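Kitchen log, July: the starter, the oven, and the radiator

6:40 a.m. Starter out of the refrigerator overnight on the shelf over the sink. It had risen to the rubber band and gone slightly past it, with a domed top and no collapse yet. Smell is closer to yogurt than to vinegar, so the feeding schedule from last week can stand. I am leaving the flour blend alone until I have more results to compare.

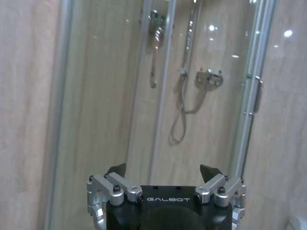
The open question is still the crust. The last batch of loaves came out of the Narwood pale on the left side and close to burned on the right, and I had blamed the shaping. I no longer think shaping has much to do with it. The oven thermometer I hung on the rack reads well below the dial setting at the left rear and a little above it at the right front. A loaf that sits in that gradient for a full bake will brown unevenly no matter how tight the surface is.

Mixed the dough before breakfast. Bread flour with a small share of whole rye, water from the filter jug, salt held back. Let it rest with flour and water only, covered with a plate. The kitchen was already warm at that hour, which shortens everything that follows. In winter this same dough can be left until lunch. In July it gets away from me if I answer two emails.

7:30. Added starter and salt. The dough tore a little at first and then came together. I wet my hands more than I should have, so real hydration is higher than the number on the card. I have noted this on the card, in pencil, next to the earlier note that says the same thing.

Read Teixeira's chapter on fermentation while waiting. The writing is slow but the tables are good. Teixeira defines the end of bulk fermentation by the volume increase and the feel of the dough, and treats the clock as a rough guide only. My habit has been the reverse. I set a timer, and when it rings I shape, whatever the dough looks like. I have moved the dough into the straight-sided container, where the level can be marked with tape. The bowl I had been using flares at the top, so a rise that looked like half again was a good deal less.

First fold: loose, spreads back out fast. Second fold: holds a shape for a few seconds. Third fold: holds, with some bubbles at the edge. Stopped there. A fourth would probably do no harm but I had no reason to do it.

9:50. Sofia Moreira called about the radiator in the back bedroom. She has the same model downstairs, and hers did the same thing in spring, a knock every few minutes after the heat went off and a brown stain at the valve. July is a good time to deal with it, as nothing is running. She recommends replacing the packing before touching the valve body. I asked what she had used and she read me the label off the packet, and then told me the first one she bought was the wrong diameter. I wrote down both sizes.

Looked at the valve after we hung up. The stain is dry to the touch and flakes under a fingernail. The nut on the packing gland has old paint across it, two coats at least, the newer one cream and the older one green. I scored the paint line with a utility knife so that the nut won't pull a sheet of it off the pipe when it turns. Did not attempt to turn it. The big wrench is at my brother's.

10:45. Dough at the tape. Container level, surface slightly domed, bubbles visible through the side. It jiggles when tapped. I turned it out with plenty of flour and divided it in 2. Preshaped both, left them uncovered on the counter to relax, then shaped one round and one long. The long one got a tighter skin. The round one had a large bubble under the surface which I pinched, and it left a soft spot that I turned to the bottom.

Both went into the refrigerator in cloth-lined baskets, each in a plastic bag with the end folded under. The round one is on the top shelf and the long one is on the shelf under it. The top shelf runs colder, and I should have put the like with the like if I wanted to compare bakes. Too late to swap them without handling both.

Did the oven mapping next. Method: sliced white bread laid flat over the entire rack, door closed, pulled when the darkest slice was a medium brown. The pattern agrees with the thermometer. Darkest at the right front, lightest at the left rear, and a fairly even band through the center. The slice directly over the burner gap was darker than its neighbors on the underside only. I drew the pattern on graph paper and taped it inside the cabinet door, above the conversion chart.

Repeated it with the rack one position lower. The left to right difference shrank but the undersides got darker across the board. Repeated it again with the heavy steel sheet on the lowest position and the rack back in the middle. This gave the best result of the 3. The sheet spreads the heat, and the left rear slices came up nearly to match the center. The cost is a longer preheat. The kitchen was unpleasant by then and I opened both windows.

Ate some of the test toast with butter. The rest went into a bag for crumbs.

1:15 p.m. Walked to Pastov for the packing and for a tube of thread sealant. They had one of the two sizes Sofia gave me, the wrong one. The man at the counter offered to order the other and said it would take 5 days. I ordered it. Also bought a new door gasket for the oven, on the theory that some of the loss at the left rear is air leaking past the old one. The old gasket is flattened at that corner and shiny along the length where it has been squeezed. The new one is round in section and has clips molded in at regular spacing.

The clips do not line up with the holes. They are off by a little at each one, so the error adds up toward the end of the run, and the last clip misses its hole by the width of the clip. I started over from the top center and worked both directions, which divides the error between the two bottom corners. It now seats, with slight tension at each corner. A strip of paper closed in the door drags evenly on all four sides. With the old gasket the strip slid out freely at the left rear corner.

I have not repeated the toast test with the new gasket. It was too hot to run the oven again and I was out of sliced bread.

4:00. Checked the loaves in the refrigerator. Little change in the long one. The round one has risen a bit more than I expected for the colder shelf, so either the shelf is not as cold as I believe or the basket insulates. The thermometer from the oven does not read low enough to settle it. Put a glass of water on each shelf and will take readings from those with the meat probe in the morning, when they have had time to come to temperature.

The cat, Jello, spent the afternoon on the floor tile by the back door and moved only when the sun reached her. She has stopped eating the dry food again in this heat. Wet food was gone by four-thirty.

Spent an hour on the bake records. Up to now I have kept them on loose index cards, in order of date, with no fixed headings. Some cards give the flour weights and not the water. Some give a total baking time and leave out when the lid came off. One has only the words "better than last" and I do not know which was last. I ruled up a notebook page with columns for flour, water, starter, salt, kitchen temperature, volume at end of bulk, time in the cold, rack position, lid off, lid on, and remarks. All flour figures will be entered as parts of 100, so that small batches and large ones can be read side by side. Copied over the cards that were complete enough to be useful. The incomplete ones went back in the tin.

From the copied records, one thing is fairly clear. The loaves I rated best all came from days when the kitchen was cool and the bulk stage ran long. The poor ones are mostly from warm days when I used the same timer setting. Teixeira would call them overproofed, and the remarks bear this out: flat profile, sticky at shaping, faded score marks. The uneven browning shows up on good and bad loaves alike, which supports treating the oven as a separate fault.

7:20. Sofia called again to say she has a wrench of the right size and I can have it whenever the packing arrives. She asked for some starter in return. Fed the jar double so there will be enough to split, and washed out a jam jar for hers. I'll send it down with a card giving the ratio and the feeding interval, with a separate interval for hot weather.

Supper was cold: beans, tomato, the last of the old loaf toasted on one side in a dry pan.

9:45. Starter has doubled and is back in the refrigerator. Plan for the morning is to read the water glasses first, then preheat with the steel sheet on the lowest position, bake the long loaf on the middle rack with the lid, and turn it halfway after the lid comes off. The round loaf follows under the same settings without the turn. Buy sliced bread.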